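From: Tullio Cirillo
To: travel-money list
Subject: Re: Changing cash on arrival, or before?

Khôi Giáp wrote:

> We land in July and I have 2000 dollars set aside for the trip. My
> bank wants a week's notice to order foreign notes and the rate they
> quoted looks poor to me. Should I bring dollars and change them there,
> or just use my card in the machines? My wife would like to have some
> local cash in hand before we leave the airport.
>
> Also, does anyone still use Curex? I used them years ago.

Khôi,

I would skip the bank order. I priced one this spring for a smaller sum and compared it with what I got on the ground. On the same amount of money the bank order cost me 105 dollars more, counting the delivery fee and the gap in the rate. That was one bank and one currency, so check yours, but I have never seen it come out the other way.

For the airport, change 50 or so at the counter and accept the bad rate. That covers a taxi and something to eat. Do the rest in town the next morning.
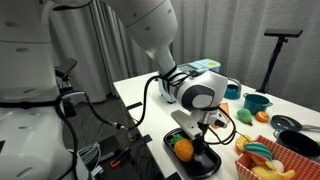 On cards, the main thing is the question the machine asks at the end, whether you want to be charged in dollars or in local money. Pick local money every time. If you pick dollars, the machine's owner sets the rate, and on my last trip it was 8 percent worse than what my card gave me. The screen makes the dollar choice look like the safe one. Also ask your bank what it charges per withdrawal. Mine takes a flat fee, so I make fewer and larger withdrawals.

If you do carry dollars, bring clean notes, no tears and no ink marks. Large bills got me a slightly better rate than small ones. I had a twenty refused over a pen mark.

Curex still has the office on Molgate, but the hours are shorter than they were and they close at 12 for lunch. The rate on the board is for larger amounts, so ask for the rate on your amount before you hand anything over. I have also used Tôn, two doors down. They were a little better on dollars and a little worse on euros the day I went.

Keep the receipts. You may need one to change leftover money back.

Tullio

Recent messages on this list
- Leftover coins, any use for them?
- Nistberg prepaid card, monthly fee question
- Re: Nistberg prepaid card, monthly fee question
- Paying a hotel deposit in another currency
- Card blocked on first day abroad
- Re: Tipping in dollars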